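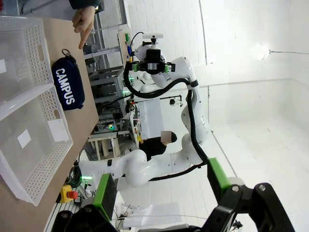

Baskets and a pouch on the table at the Komanis sorting course, with one of the arms behind them

The Komanis sorting course is a practical class in two-armed manipulation taught at the Skondora technical college in Bakutia. It is open to second-year students of automation and ends in a small internal competition, the Guérin round. The present syllabus took effect on 1/21/21.

Course work

Students work in teams of 3. Each team is given a table, a pair of arms with parallel grippers and a set of everyday objects, mostly stationery. The objects must be picked up and placed in the correct basket. In the first half of the course the arms are driven by hand from a control station; in the second half the team writes its own program, using the recordings made earlier. Both halves count equally towards the final mark.

A team must submit up to 125 recordings. Attempts in which an object is dropped are kept but filed separately — an earlier rule under which they were deleted was withdrawn after one term.

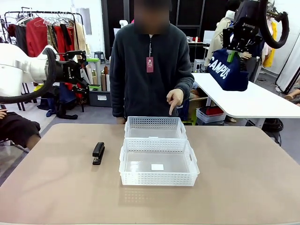
Who decides which basket an object belongs in?
The course tutor sets the assignment before each session and writes it on the task sheet. Teams may ask for it to be read out again but may not alter it.

Labels placed in the baskets carry the category. Their wording is changed between the practice sessions and the Guérin round, and programs that rely on a fixed basket position usually lose marks at that stage.

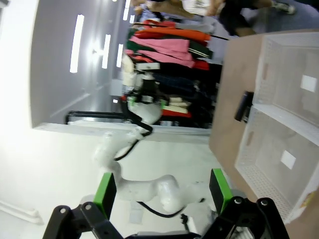 The Guérin round

The round is held in August. Each team has 600 seconds to clear its table, and a single attempt at any object may last no longer than 90 seconds. Points are given for correct placement and taken away for contact between the two arms. A team may stop the clock once to restart its program. Results are posted in the college the same evening.
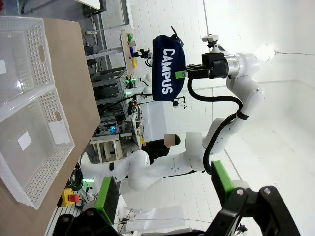

Scoring distinguishes between rigid and soft objects. A stapler or a ruler keeps its shape and can be approached in the same way each time, so it earns the basic mark. Fabric items earn a higher one. The navy pouch marked "CAMPUS", for instance, hangs from the gripper when lifted, and the arm must allow for its full length above the basket rim. Teams are free to choose where a soft object is gripped — a zip pull or strap is allowed, although most teams take hold of the cloth itself.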